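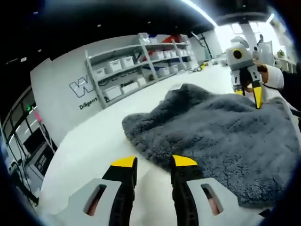 Left finger opens 5 mm less than the right after pad change

Board: Grippers and hand tools — Towel folding station

zalewska_a
We run two hand-held grippers on the towel folding table. I changed the yellow tips on one of them Thursday and now the left finger stops short. The gap is off by 5 mm fully open. It closes fine. Second gripper is untouched and opens evenly. Screws on the black finger body are snug. What do I check first?

hrynyshyn
Take the tips off again and look behind them. If there is old glue on the seat, the tip sits proud and the finger hits its stop early.

zalewska_a
Seats are clean. I wiped both with alcohol before the new tips went on.

cieslak_cz
Then it's the linkage. Back off the finger screws, open the gripper by hand all the way, hold it there and tighten again. Half a turn past snug is too much on these, the plastic creeps. We redo ours every 30 hours.

gavonent
Disagree with the 30 hours. Every time you loosen those screws you wear the threads. We have 247 hours on one pair and the screws have only been out once. I clean the slides with a dry brush and leave the rest alone.

cieslak_cz
What are you picking up with it? Hard parts don't shed. Towels do.

gavonent
Cartons. OK, fair point on the lint, but I'd still brush before I touched a screw.

zalewska_a
It's all gray towels here, the fuzzy kind. Most of the work is pinching near the hem and folding over.

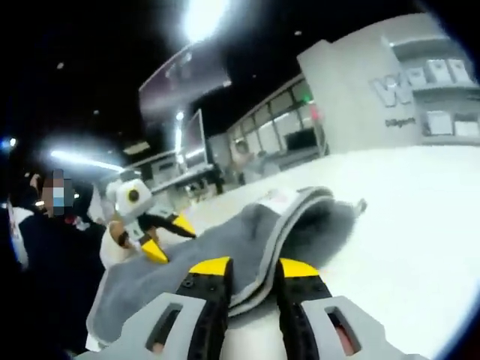 I had the housing open at lunch. There was a wad of gray lint packed in the left slide, right where the finger should run out to the stop. Picked it out with tweezers, brushed both sides, didn't loosen anything. Gap is even now to within what my calipers can tell me.

gavonent
Brush.

cieslak_cz
Fine, but check it again after 12 hours of folding. If the gap drifts and the slide is clean, you're back to the screws.

zalewska_a
Will do. I put the brush on the start-of-shift list for both grippers. Does anyone use a dry lube on the slides, or does that hold the lint?

hrynyshyn
Holds it. Leave them dry.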